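错认

里尔索普的冬天，下午四点天就黑了。我从五金店出来的时候，街灯刚亮，手里拎着一袋零件，袋口没扎紧，走两步就要往上提一提。

一辆警车停在邮局对面。我从车旁边走过去，走到路口，听见后面有人说，请站住。

我站住了。说话的是个年轻警察，另一个年纪大些，站在车门边上没动。年轻的那个问我从哪里来，我说从五金店来。他问我一个小时以前在哪里，我说在家。他问有没有人能证明，我说我一个人住。

他把我的袋子接过去，放在引擎盖上，一样一样往外拿。收据也在里面，他看了一眼时间，把收据放到一边。

“你这件外套穿了多久了？”他问。

“三个冬天。”

他点点头，回头看了看年纪大的那个。年纪大的那个说，再等两分钟，人就过来了。

我问什么人，他们都没有回答。

后来又来了一辆车，停在街对面，没有熄火，车灯正照着我。我看不见车里坐的是谁。年轻警察叫我把帽子摘下来，转向左边，再转向右边。风很大，我的耳朵冻得发疼。那辆车的后窗摇下来一条缝，又摇上去了。

年纪大的警察走过去，弯腰在窗边听了一会儿，直起身，朝这边做了个手势。

就这样，我被带走了。

罪名是抢劫。普雷尔宁街上有一家当铺，那天下午三点多，有个男人走进去，拿走了柜台里的现金。当铺店员对警察说，那人中等个子，深色外套，戴毛线帽，走路有点慢。我中等个子，深色外套，戴毛线帽。我走路慢，是前年摔坏了膝盖。

在拘留所里，他们收走了我的鞋带、皮带和那袋零件，让我在一张单子上签字。单子上把零件写成“杂物一袋”。我说里面有保险丝，有接线端子，最好分开写。管登记的人说，格子不够大。

我在那里过了两夜。同屋的人因为打架进来，头一晚一直在睡，第二晚一直在说话。他说他在森加港卸过十几年的货，又说那里的鱼比这里便宜一半。他问我犯了什么事，我说没有犯事。他说，哦，然后接着说鱼。

第三天早上见法官。保释金定在一千块。我的账户里没有这么多，我姐姐从外地汇来一半，剩下的是我把车押给邻居换来的。邻居说车他不会开，就停在他家院子里，等我有了钱再开走。车在那里一直停到了春天。

指派给我的律师很忙。头一次见面，她在走廊里跟我谈了十八分钟，其中有一半时间在接别人的电话。她问我，那天下午在家做什么。

我说在修收音机。

她问，什么收音机。

我说是佩尔斯卡牌的，很老的一台，我父亲留下来的。右边的喇叭不响了，我把后盖打开，发现线断在里面，就把旧线拆下来。拆到一半缺零件，才出门去买。

她把这些记在本子上，写完又划掉一行。她说，修收音机这件事，别人看不见，也听不见，对我们用处不大。不过你回去以后，桌上的东西先不要动。

我说好。其实我回家以后也没有心思动。

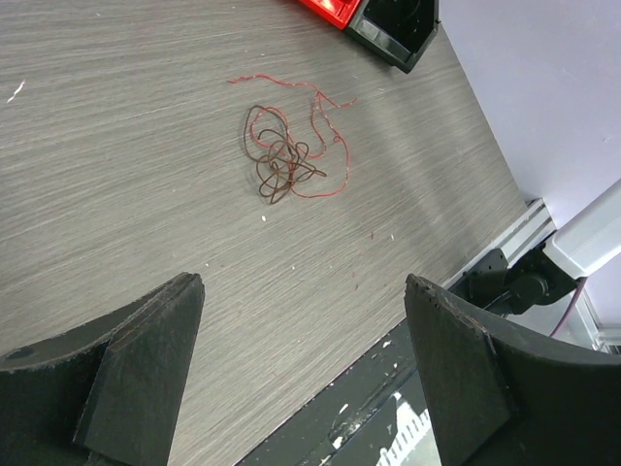

桌上的线，棕的和红的缠在一起。

律师看过我家里的桌子，什么也没说。她对收据更有兴趣。收据上的时间是三点五十一分，五金店离当铺有两公里多，中间隔着铁路。她说，检方会讲，你可以坐车。我说我的车那天没有发动过。她问怎么证明，我说不出来。

那段时间我还是每天去上班。我在一家印刷厂看机器，老板知道这件事，同事也都知道，午饭的时候还是坐在一起吃，只是话少了。有一天老板叫我把仓库钥匙交给别人保管，说是暂时的。我把钥匙从钥匙圈上取下来，放在他桌上。他说了声谢谢。

晚上我坐在桌子前面，对着那团线。红的那根看上去要细一些，我试过几次想用眼睛找出它是从哪里绕进去的，找到一半就乱了，又从头开始。找到后来，我就去睡觉。

十二月底，律师打来电话，说她拿到了当晚的出警记录。记录一共一百二十四页，她只要我听其中的一页。那一页写着，店员坐在车里看到我的时候，先说的是“有点像”。警察问，有几成把握，店员说，他戴上帽子可能更像。后来又说，应该就是他。

到了打印出来的报告里，只剩下“当场指认”四个字。

我问她，这个有用吗。她说有用，但是不要高兴太早，法官不一定把它排除掉。她还说，那种指认办法，街上只站着一个人，旁边站着两个警察，换了谁坐在车里，都容易点头。

我说，那他们为什么还要这么做。

她说，快。

听证会开得很短。法庭的暖气坏了，书记员穿着大衣打字。年轻警察先作证，他说当时天还没有全黑，光线充足。律师问他，既然光线充足，为什么要开着车灯照人。他想了想，说那是程序。律师问是哪一条程序，他说记不清是哪一条。

然后是店员。这是我头一回看清他的样子。他比我想的要年轻，脸很白，坐下的时候碰翻了水杯，自己拿袖子去擦。律师问他，今天在这个屋子里，能不能看到那天下午进店的人。他朝我看过来。我没有戴帽子，也没有穿那件外套，外套还在证物室里。

他看了很久。

他说，我不知道。

检察官站起来要求休息。法官看了看钟，准了。我在走廊的长椅上坐着，膝盖疼，就把腿伸直。店员从洗手间出来，经过我面前，脚步停了一下，像是想说什么。法警咳嗽了一声，他就走了过去。

过了几个星期，案子撤了。通知是寄来的，一张纸，折成三折，上面有我的名字和案号，写着证据不足，不再起诉。真正进当铺的那个人，到那时候还没有找到，后来找到没有，我也没有去问。

我去领东西。管登记的还是原来那个人，他把单子推过来，让我在另一格里签字。鞋带少了一根。袋子里的零件都在，保险丝碎了一个。我问鞋带的事，他说可以填表，我说不填了。

外套我也拿回来了，里面口袋上别着一张编号牌，用铁丝拧着。我在公共汽车上一路拧，到家才拧下来。

钥匙老板还给我了，放在一个信封里，信封上没有写字。保释金退回来要等，我先向姐姐借了钱，把车从邻居院子里开出来。电池没电了，是两个人推出来的。

收音机我还是修了。那团线我没有去解，剪掉扔了，换了新的。右边的喇叭响起来，声音比左边小一点，大概是接得不好。正在播天气，说夜里有雪，靠近铁路的路段可能结冰。

我听完天气，把它关了，去把停在外面的车盖上。

2024年3月30日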